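Garage > Old trucks > Drurnell

Which green was the Prilomero?

January 3, 2021
4 minute read

I have owned chassis 548 for six years and I still can't say for certain what colour it was when it left the works at Pemotholm. It is dark blue now. Under the blue is a cream, probably brushed on, and under the cream it depends where you scrape.

For anyone who has come to this page from a search, the Prilomero was the small forward-control truck that Drurnell built for farms and forestry. The short one had a drop-side bed and the long one had a fixed bed with hoops. Mine is a short one. The engine is a bought-in Väisänen twin, very noisy, and the gearbox is a Drurnell casting with a lot of other people's gears inside it.

The sales leaflet I have lists two colours, field green and signal orange. The later parts book lists three greens and gives a code for each, but the codes are the paint supplier's and nobody on the owners' list has found a chart that matches them. The handbook doesn't mention paint at all, apart from telling you to wash off lime and fertiliser.
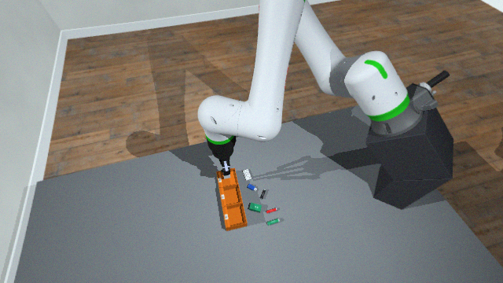 So the only evidence left is on the trucks. The trouble is that most of them were repainted early. The finish was thin from new and the cab corners went first, and a farmer with half a tin of tractor paint in the shed would use that. I have looked at trucks described as "original green" which had three layers on them before you reached the primer.

The best places to look are the ones a brush doesn't reach. On the Prilomero I would try behind the dash panel, under the seat box lid hinge, and inside the channel where the rear cab mount bolts up. The battery tray is no good, as the acid has had everything. The underside of the bonnet flap is no good either - it was left in primer on most of the trucks I've seen, and any colour there was added later.

I took the dash panel out of 548 in April, when I had to get at the wiper motor anyway. It is held by five screws and a clip, and the clip broke. Behind it was a clean patch of green about the size of a playing card, dull and slightly grey, with the primer showing at one side where a bracket had rubbed. That is as good as I could hope for. I put a drop of oil on it and it darkened a good deal, so anybody trying to match an old panel should clean it with white spirit first and let it dry.

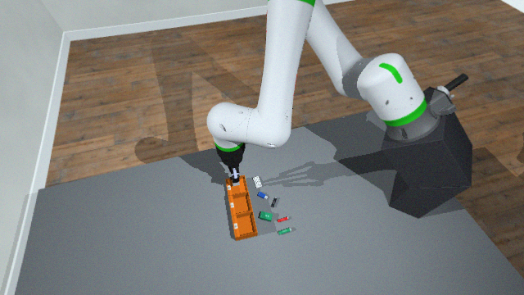
The other truck I have been able to scrape is 586, a long one that belongs to a sawmill and hasn't run for years. They let me have the seat box lid for a fortnight. Its outside was orange, a flat plain orange much like the tray under the gripper in the picture, and I took that to be signal orange until I lifted the hinge. Underneath was green, and nothing like the green on mine. It was a bright, sharp one, closer to the ring round the bottom of the robot's shoulder than to anything you would call field green. There was no cream and no second primer between the two colours.

That leaves a few ways of reading it. Drurnell may have changed the green somewhere between the two numbers. The long trucks may have had a different green from the short ones all along. Or the lid on 586 came off another vehicle, as lids are not stamped and they swap over in a minute. I lean towards the first, on the strength of the three codes in the parts book, but one lid is not much to go on.

The numbers don't help as much as they should. The short and long trucks shared a single run of chassis numbers, and the best guess is that about 200 were built altogether, with gaps. The run doesn't start at one, and I have not heard of any truck with a number below the high three hundreds. The plate gives the chassis number, the gross weight and a box for "finish" which is blank on every plate I've seen, including mine.

If you own a Prilomero, or have a door or a lid from one hanging up in a barn, I would like to know three things: the chassis number if there is one, which part you looked at, and what is directly on top of the primer. The primer itself should be a brick red. If it is grey, the panel has been stripped at some point and doesn't count for this.

Photographs of paint are not much use, I'm afraid. I took 17 of the patch behind my dash and no two came out the same green. A small chip in an envelope is better.

In the meantime the truck stays blue. The new clip for the dash panel is off a different make and rattles.

3 comments

flatbed_fan
Mine is a short one with no plate. Dull green under the seat box hinge, red primer below it. Haven't had the dash out and after reading about the clip I'm not keen to.

oldsump
Could the bright green be a dealer job? Our local dealer used to paint things for the council before delivery, straight over the factory primer.

Blog author
It could, I hadn't thought of that. I'll ask the sawmill whether they bought it new. flatbed_fan, if you warm the panel with a hairdryer first the clip might let go in one piece.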